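Arico Tavares anti-fatigue mat, six months on
Posted 15 Aug 2025

I have been meaning to write this one up for ages, and a message from a reader called Bernd Kettler (hello Bernd, and thank you for being so patient) has finally shamed me into it. He wanted to know whether a proper standing mat is worth the money for anyone who works at a bench all day, or whether an old folded rug would do just as well. I used the folded rug for years, so I feel well placed to answer!

I bought the Tavares in February from Plarnden, who had it down to 149 pounds. The larger size was 251 and I did dither over it, but my patch of floor simply isn't big enough. It came rolled up in a long box, heavier than I was expecting, and I had to leave it flat under some paint tins overnight before the corners would behave. There was a rubbery smell as well, the sort you get in a bicycle shop. It hung about for the best part of a week and then went, and I haven't noticed it since.

Now, the comfort. For the first few days I wasn't sure I liked it. It is a good deal firmer than the squashy kitchen sort my sister has, and I kept thinking I'd paid a lot of money to stand on something hard. Then I went away for a long weekend, came back and spent a morning on bare concrete at a friend's place, and my goodness, I felt it in my heels by lunchtime. The firmness is the whole point, I think. You don't sink, so your ankles aren't forever making little corrections, and the foam hasn't gone flat where I always stand.

Cleaning is easy enough. Sawdust and fluff brush off, and tea (I have tested this more than once) wipes away with a damp cloth and a drop of washing-up liquid. The surface does hold on to fine grit in the pattern, though, and I give it a going over with an old nail brush every so often.

The sloping edge is my one real grumble. It's meant to stop you tripping, and it does, but a wheeled stool won't roll over it without a shove. If you swap between sitting and standing as often as I do, that gets tiresome. I've ended up keeping the stool on one side of the room and walking round to it - good for me, I suppose.

I also tried the Platunum mat before this one, and sent it back. It was softer and a nicer colour, but it crept across the floor a little every time I turned round, and by evening I'd be standing half off it. The Tavares stays exactly where I put it.

So I'd buy it again, at the sale price at least. I'd be slower to recommend it at full whack, and if you only stand for an hour here and there, do keep your rug. 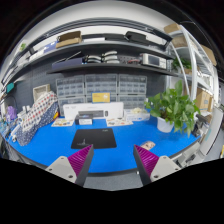 Blue mat and black mouse pad on the workbench, in both pictures.
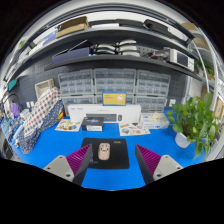
Can the mat be cut down to fit a narrow space?
It's best left whole. Cutting it removes the sloping edge on that side and leaves the foam bare, where it will soak up spills and start to crumble. Measure the floor first and choose the smaller size if you are in any doubt.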